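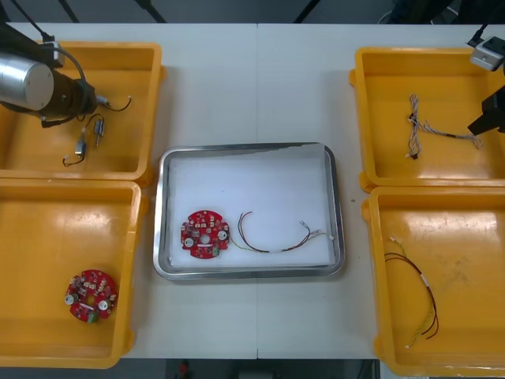

Figura 7.1. Puesto de preparación de piezas con dos brazos, cuatro bandejas amarillas y una bandeja central de acero.

Capítulo 7
Preparar piezas con dos brazos

En los capítulos anteriores se montó un solo brazo sobre un tablero y se programaron recorridos sencillos entre dos puntos. En este se añade un segundo brazo y se pasa a una tarea más cercana a la de un taller: reunir en una bandeja las piezas que hacen falta para un montaje. En la industria esta operación se llama preparación de kits.

El puesto que sirve de referencia se construyó en el taller compartido Clatircombe. Mabli Skyrme se ocupó de la mesa y de la disposición de las bandejas; Lambros Gavalas escribió el programa de control, que en su primera versión tenía 434 líneas y que se reproduce por partes al final del capítulo. El presupuesto del grupo era de hasta 3000 euros, sin contar los brazos. Quien trabaje en casa puede seguir el capítulo con brazos más pequeños, siempre que los dos alcancen la bandeja central.

7.1 La disposición de la mesa

Las bandejas laterales contienen las piezas de origen y la central recibe el kit. Cada brazo atiende en principio las dos bandejas de su lado. El centro es la única zona común, y por tanto la única en la que el programa debe vigilar que los brazos no coincidan. En el apartado 7.4 se resuelve con un turno: un brazo pide la zona, la ocupa y la libera al retirarse.

La bandeja de acero refleja la luz y puede confundir a una cámara. El papel blanco del fondo reduce los reflejos y da un color uniforme contra el que se distinguen bien las placas rojas. Las bandejas amarillas también brillan, así que conviene probar la iluminación antes de fijar las lámparas.
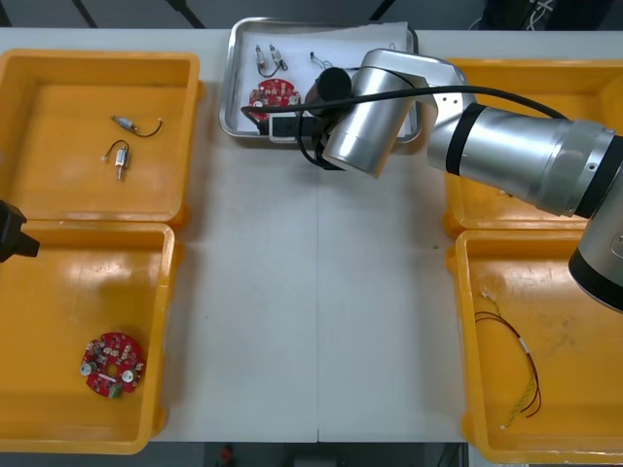 7.2 Piezas rígidas y piezas flexibles

Una placa de circuito conserva su forma. Si se conocen su posición y su giro, basta con elegir un punto de agarre libre de componentes y repetirlo. Un mazo de cables cambia de forma cada vez que se suelta, y el programa tiene que decidir de nuevo por dónde cogerlo. En la práctica se busca un tramo accesible, alejado de los conectores, y se levanta despacio.

Entre ambos casos quedan las piezas pequeñas con cuerpo rígido e hilos finos. Se agarran por el cuerpo, pero los hilos pueden engancharse con una pieza vecina.

Loukia Vrettos registró las pruebas del puesto durante el mes de marzo. De 1493 agarres intentados, 1369 terminaron con la pieza en la bandeja central. Antes de seguir, calcule el porcentaje de aciertos y anótelo: se usará en el apartado 7.5 para compararlo con el de su propio montaje.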